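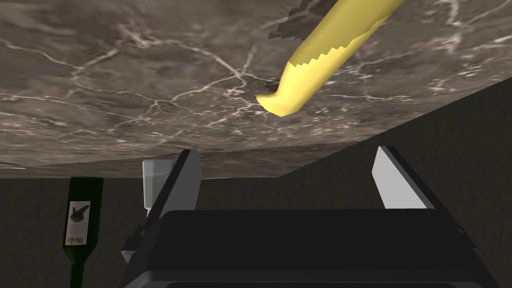

Jagged shadow line on the banana, and are my fingers leaning in?

Posted 03/08/2019 by kolevbench

Hi all, I'm setting up my pick cell in Kuden before I touch the one in the shop, and I've been fighting with it for 3 evenings now. It's a counter, a handful of groceries and the arm with the two-finger Nititetti gripper on it. The arm moves fine, the gripper opens and closes, and I'm weirdly proud of the marble. Two things bug me though.

First, there's a stair-step line across the banana where it goes from pale yellow to the stronger yellow, and a blocky dark patch on the counter right next to it. I want soft edges if I can get them!

Second, the fingers look tipped toward each other to me. They're meant to be parallel. Did I mess up the finger joints, or do I need glasses?

gravytrain_88 wrote:
Nice marble! The stair steps look like your shadow map to me. In Kuden it comes set way too low for a small cell and it gets stretched over the whole room. Go to the light, turn the resolution up, then pull the shadow distance in so it only covers the counter and the arm. Do both, one without the other barely helps.

mossyelbow wrote:
I'd leave the shadows alone, personally. I had them cranked way up on mine and the frame rate fell to 24, and my gripper controller started doing goofy things because I'd tied it to the render loop (dumb, I know). If you're only checking reach and clearance, who cares what the banana looks like?

gravytrain_88 wrote:
He cares, he asked. And if he's going to run any kind of detector on those views, a hard zigzag through the middle of a yellow object is a great way to get two bananas.

mossyelbow wrote:
Fair, if there's a detector. He didn't say there was one.

kolevbench wrote:
There will be one, yeah. Sorry, should have put that in the first post. The render loop thing scares me a bit, I'll go look at how mine is tied in.

toaster_oven_tim wrote:
On the fingers: don't go by eye. With a wide view that close to the gripper, parallel plates are going to look like they lean. Open the joint panel, send both fingers to zero and read the angle between the inner faces. If it says zero, leave it alone and go have a sandwich.

wirenut wrote:
Gonna disagree a little. I had the exact same look on a Nititetti and it was real. The Clerken model file has the finger pads on their own little frame and if you import it with "merge fixed parts" checked, the pads come in rotated a hair. The joint panel still says zero. You have to measure pad to pad, at the tip and again at the base.

toaster_oven_tim wrote:
Okay, that one I didn't know. Measure the pads then. I still bet it's the view.

pancakephysics wrote:
Side question, is the little white bottle by the wine upside down? Looks like the neck is pointing at the floor. Check which way is up on that mesh before you teach a grasp on it. I did a whole set of grasps on a flipped jar once and had to redo every one of them.

kolevbench wrote:
Oh man. I've been staring at the banana so hard I never looked at that one. Going through all the object files now.

kolevbench wrote:
Update! Shadow map up, shadow distance down to 5 and the zigzag is so much better, I can live with it. Controller is on its own timer now too, so mossyelbow, thanks for the scare. Pads: with the gripper open I get 98 mm at the tips and 98 mm at the base. So they're parallel and toaster_oven_tim gets his sandwich.

wirenut wrote:
Ha, fine. Still uncheck that box next time you import.

mossyelbow wrote:
What's your frame rate with the new shadows?

kolevbench wrote:
Haven't looked yet, I'll run it overnight with the arm cycling and post the log.

Related threads
- Kuden: arm drifts after reloading the cell
- Nititetti gripper, squeaky left finger, grease or leave it?
- Clerken model files, which export settings are you using?
- Counter height and reach limits on a small pick cell
- Moving a cell from Kuden to the real arm, September notes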